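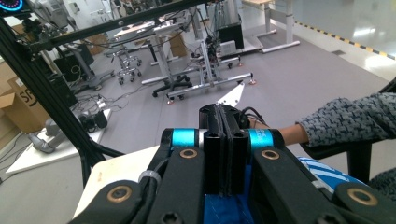 The two-finger gripper at Thiele, with one of the standing desks behind it.

Most people who visit Thiele want to see a robot move. A lot of the work is done by hand, with a gripper that a person carries to the table.

Thiele began gathering examples at its Granport lab in May. An operator picks up an object, folds it or sets it down, then starts over. Each run is saved as one example for Telteo, the company's learning system. The set now holds 2412 of them, most under 40 seconds long. 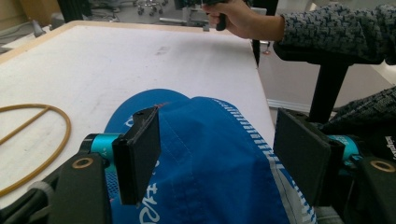 ROBOTICS

Cloth takes the most patience. A cap can fold in on itself a different way every time it is picked up - and the system needs to see many of those ways.

Operators work in blocks of some 40 minutes and then trade places. Failed grasps are kept and labeled as failures. Bernach, which supplies the lab's tables, has asked to try Telteo on its own packing line.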